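Hard water spots on everything, worth getting a softener?
Posted August 2020 by brasstead_renter

Moved to a house on well water and every dish dries with a chalky film. 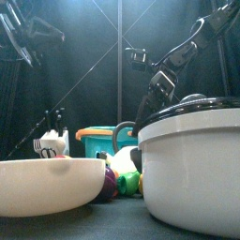 Does vinegar in the rinse cycle do the same job as rinse aid? It cuts the film for that load, but rinse aid also helps the water sheet off, so plates dry cleaner.

The landlord will let me put in a softener if I pay half. I got a quote for a Drimero unit and my share would be 500 dollars. Anyone have one?

jarn_o
I have the Jarnotex, not the Drimero. Salt goes in every 2 months for the two of us. Glasses are clear now. Get the water tested first. If it's iron and not just calcium you need a different filter in front of it.

pipewrench3
I wouldn't spend that on a rental. You leave and he keeps it. Citric acid is cheap. Run an empty load with it once a month and wipe things down by hand.

jarn_o
That does nothing for the water heater. Mine had nearly 3 inches of scale in the bottom when we drained it.

pipewrench3
The heater is the landlord's problem. He should pay for all of it.

brasstead_renter
Lease runs another 3 years so I don't mind paying something. Half still feels high. I'll send a sample off and ask him to cover more.

lowflow
Ask who buys the salt too. Ours never put that in writing and we argued about it until September.

Contact us | Copyright Lui Home Boards | Back to top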